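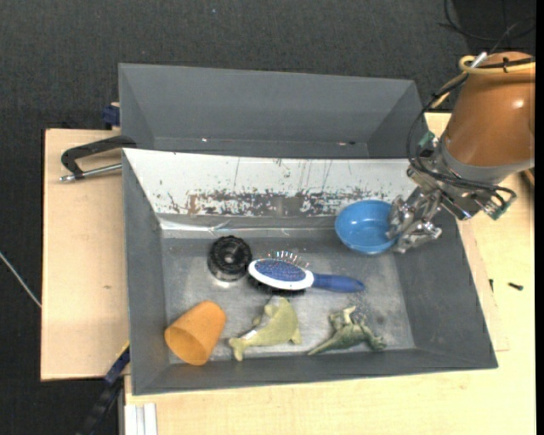

Worn Out: What Finishes Do When People Keep Using Them
Term project report, Materials and Everyday Use
Tuncay Akbulut

1. Why coatings

My first proposal was a report on bridges. It was returned with the comment "everyone does bridges," so I went looking for something that everyone does not do, and I arrived at paint on things that get scraped. Drawers, trays, bins, the inside of a mailbox, the one stair everybody steps on. I have now spent a whole term on this and have become poor company in kitchens.

The question I set myself was simple. When a coated surface is used every day, where does the coating go first, and could you have guessed? I wanted an answer that did not need a laboratory, partly on principle and partly on account of the laboratory being booked through November.

2. What I read first

Most writing about coatings is written by people who sell them. I read the whole Proredau catalog, all 71 pages of it, and learned that every product in it is tough. Some are also durable. One, the Rumitz two-part enamel, is described as "forgiving," a word I had previously associated with grandmothers. The catalog gives no hint of what happens when any of these things wears through.

The textbooks were more useful. They split the trouble into abrasion, where something hard drags across the surface, and loss of adhesion, where the coating lets go of whatever is under it. The first leaves scratches. The second leaves flakes. In a real object you often get both, and then the argument is over which came first. Water has a hand in it too. Once there is a scratch that goes all the way down, damp gets underneath and works sideways, and the coating lifts at the edges.

3. Method

I made two sets of test panels from sheet steel. One set got the Rumitz enamel, and the other got a plain water-based paint from Tokgöz, the hardware store nearest to my apartment and therefore the scientific choice. Each panel was left to cure for the time printed on the can. I then left them a while longer, as I had a history exam.

For scraping I built a sled. It is a block of wood with a steel washer screwed to the underside and a bag of sand on top, pulled along the panel by a string. My roommate named it the Skekley, after a make of bicycle he once owned that also only went in one direction. The name stuck and appears in my notes throughout, so I am keeping it.

Each panel got 800 passes. I stopped at intervals to look at the surface under a desk lamp and write down what had changed. Half the panels were scraped flat. The other half were bent first, with a shallow fold across the middle, to stand in for the place where a wall meets a floor in any box or tray.

4. What happened

The flat panels with the enamel were dull, in both senses. They lost their shine and picked up fine lines, and that was the whole story. I would like to report drama but there is none in my notebook for those days except a complaint about the string.

The flat panels with the store paint broke through to metal at pass 471 on the first one. The others followed in their own time. The bare patch always began under the leading edge of the washer and grew backward, which makes sense if you picture the washer tipping forward a little as the string goes tight. I had not pictured this until I saw it.

The bent panels were the interesting ones. With both coatings, the damage started at the fold. Even the enamel, so calm on the flat, cracked there and came away in small pieces that stuck to the washer and were then dragged over the rest of the panel. So the coating was being sanded by its own crumbs. I found this satisfying in a way I could not explain to my roommate.

5. What I think it means

A finish fails first at the corners and along the low part of a sloping side, because that is where things slide down and stop, and where the metal was bent before it was painted. Choosing a better paint buys time on the flat parts. It does much less for the fold. A rounder fold would probably help more than a dearer can, but the catalog does not sell rounder folds.

It also changed how I clean things. Grit left lying in the bottom of a tray is a free supply of sandpaper, and every time the tray is moved it gets to work. I now brush ours out. It took a term of research to get me to do that, and my mother had been asking since middle school.

6. Weak points

The sled wandered. The sand bag leaked a little, so the later passes were lighter than the early ones, and I did not notice until there was sand in my shoes. I had too few panels to say anything with numbers about the folds, and the folds themselves were made over a table edge by hand, so no two were alike. I did not test damp at all, though the books say it matters. Anyone repeating this should use a heavier block, a bag with a proper seam, and a longer string. The leftover panels are under my desk if the department wants them.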